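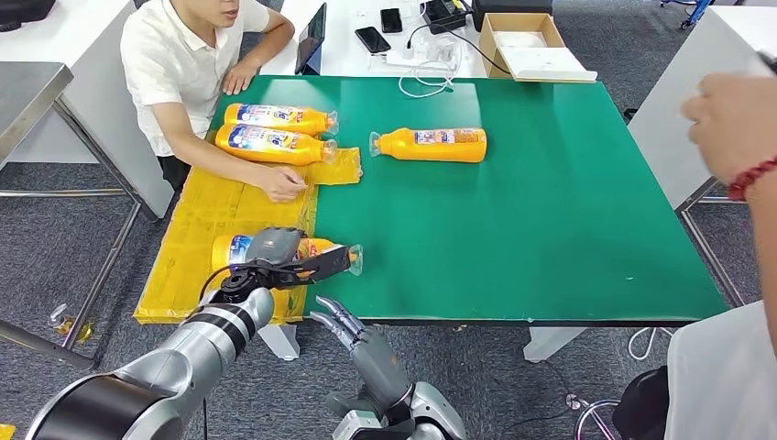
Re: [packing-list] Orange detergent bottles, bagging and label wear

The earlier message asked:

> We are switching the Mistedcombe table to the orange Tide bottles.
> Two questions. Should the bottles go into the bag neck first or
> base first? And does anyone reject on label scuffs, or only on
> leaks? The Morrison sheet says nothing on either point.

Base first. The base is the wide, stable end, and the bag corners fill out better around it. With the neck leading, the cap catches in the film and the bag has to be pulled back and started over.

Lay the bag flat on the table before any bottle goes on it. A yellow one shows up well on a green top, and letting it hang over the table edge does no harm as long as the open side stays on the surface. Bottles go down on their sides, parallel, with the labels up. Leave a hand's width between them if they are to be picked up singly. 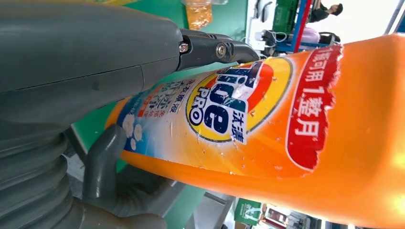 On labels, we sort by legibility. White specks and scratches across the print are accepted if the brand name and the logo can still be read at arm's length. A torn or lifting label goes to the side. Leaks are a separate check: stand the bottle on a paper towel, cap down, for 6 minutes. Any spot on the towel is a reject.

Our bags are the Mumico 200 count roll. We tried the Amero ones in February and went back, as the side seam split when a full bag was lifted by one corner.

> Also, is it better to hold these by the neck or the body?

By the body. The neck is short and gives poor control when the bottle is on its side. Grip across the full width, near the middle. 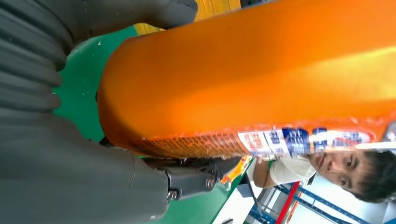
Glossy plastic slides under a dry cotton glove, so use the rubber-coated kind or bare hands. Wipe the bottle first if there is any residue on it. Detergent film is hard to see on orange and makes the grip worse than water does.

I can post our reject sheet to the list on Saturday. It covers caps and labels but does not have a line for dented bases yet.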